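HOSP 738: Dining Room Operations
Week 6 handout — Setting the Place: What the Rules Say and What They Are Worth

Read before Tuesday. Bring your own notes on the Grilton chapter, including the parts you disagreed with.

Where the rules come from

Most of you have now read the Grilton chapter on place settings and most of you have underlined the same sentence, the one that says a correct setting "speaks before the server does." I would ask you to cross it out. It is a nice line and there is no evidence behind it. The chapter cites one survey, and the survey asked restaurant managers what they thought guests noticed. Guests were not asked.

This is a recurring problem in our subject. A good deal of what gets taught as table setting is habit written down by people who sold tableware. The old Ustisex catalogs, which are in the department library and worth an hour of your time, have a page for every course and a different spoon on nearly every page. You can draw your own conclusion about why a company that made spoons thought a household needed so many of them.

I am not telling you the rules are useless. You will be tested on them by employers who believe in them. I want you to know which ones have something behind them and which ones are just old.

Rules with something behind them

Reach. Anything a guest picks up often should be where the hand already goes. You can check this yourself at any table by watching people eat. Put the water glass on the far left for a right-handed guest and you will see sleeves in the soup before long.

Clearance. There should be enough space between pieces that one can be picked up without nudging the next. The Martinelli manual gives a distance for every pair of items, down to the fraction of an inch. Ignore the fractions. They were measured on one table, with one pattern of china, and the manual admits this in the back where few people look.

Stability. A utensil should stay where it is put. This gets one paragraph in Grilton and deserves a chapter, so we will spend most of the session on it.

The spoon in the bowl

Every etiquette book I own says a spoon should not be left standing in a bowl. The reasons given vary a lot, which should make you suspicious. One says it looks careless, another says it will be knocked over by a sleeve, and a third says the guest will poke an eye, for which I have never found a single documented case.

The sleeve argument is the one worth taking seriously. A spoon with a long handle in a small bowl has most of its length outside the rim. Whether it tips depends on the weight of the scoop, how steep the wall of the bowl is and how slick the glaze is. A light spoon in a shallow bowl slides around the rim when the bowl is carried. A heavier bowl with a deeper curve will usually hold the same spoon without trouble. So the blanket rule is a poor one, and "it depends on the bowl" is a better answer on your exam than anything in the book. 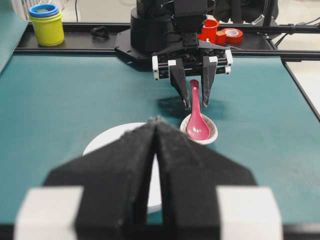
Then there is the matter of where the small bowl goes in relation to the plate. Martinelli wants it on top of the plate until the first course is cleared. Grilton wants it beside the plate from the start. Both present this as settled. In a working dining room the answer usually comes from the width of the table and how many trips the staff can make, and neither book mentions either one. Beside the plate is easier to clear with one hand. On top of the plate saves room. Pick the one your table can stand and be consistent across the room.

A word on color. Pletia has been putting out training sheets that claim bright utensils "increase appetite." I wrote and asked for the study. What came back was a brochure. Use a colored spoon if you like it or if it helps you find it in the drawer — I would not promise a client anything beyond that.

The same goes for mats. A mat protects the table, cuts down on clatter and marks off each person's space. Those are good enough reasons. Creases do matter a little, for the dull reason that a bowl set down on a ridge rocks.

Numbers you will be quoted

You will hear that a trained setter can lay 200 covers in an hour. I have seen this figure in three textbooks, each citing one of the others. Our own lab records, which go back to when the course moved to the new building, hold 3757 timed settings, and I would still hesitate to give you an hourly rate from them. Students slow down when they are being watched, or speed up and drop things. Treat any speed figure with the same doubt.

For the session

Work in pairs. One plate, one small bowl, one spoon to each pair. Set the place three ways: the Grilton way, the Martinelli way, and whichever way you think makes sense after doing the other two. For each, have your partner sit down, reach for the spoon, and put it back. Write down what moved that was not supposed to.

Then carry the bowl with the spoon in it from the counter to the table at a normal walking pace. Do it with two different spoons. I am not interested in whether you were graceful.

Hand in one page. Do not open it with a quotation about the art of hospitality. If you find that one of the rules I have been rude about holds up in your trial, say so and show me the notes. Last March two pairs did this over the clearance distances and I changed the lecture.

Reading for next week: Grilton on glassware, first half only. The second half is about crystal and can be skipped.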